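Plates, mugs and one very full cupboard

Posted 18/08/2020 by Clodagh Ní Bhriain

Filed under: Home & Kitchen, Sorting Things Out

So I finally tackled the crockery! I've been putting it off since March, when I bought the pine dish rack and then carried on stacking everything in the cupboard anyway (a wobbly tower, nearly 80 pieces if you count saucers). Out it all came, and what I want to keep to hand is plates I can grab without a clatter, a mug tree for the good mugs, and the toaster oven within reach. 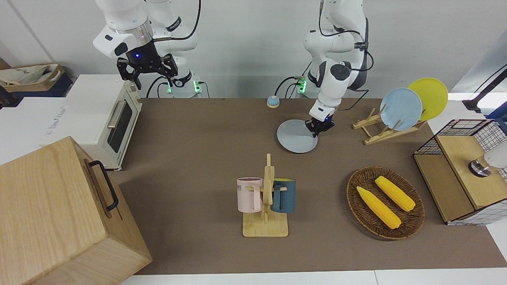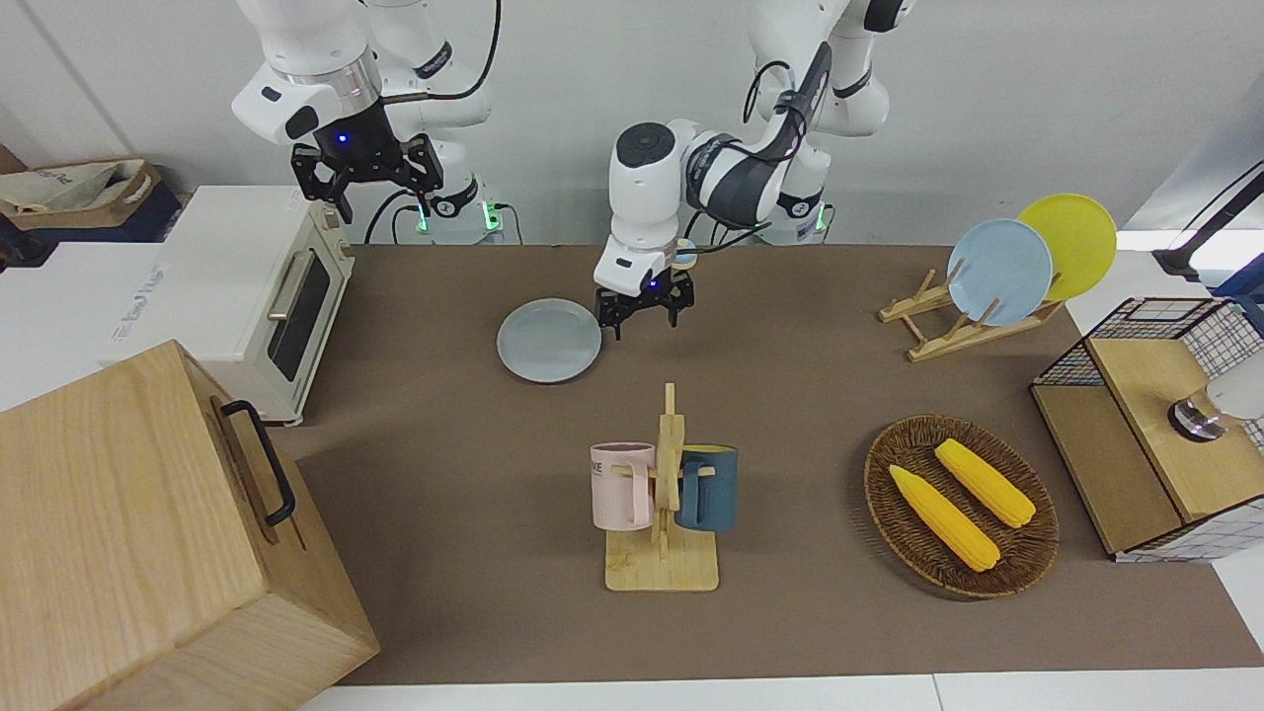 What's staying out

The rack, definitely. Blue and yellow plates look so cheerful standing up in it, and I'm keeping the pale flat one for toast. The pink mug and the teal one get the mug tree to themselves. Corn in the wicker basket, until we eat it – Pranab wants it with chilli butter, and I'm not arguing! Saucers are going to my sister, all 6 of them.

Last updated: 18 August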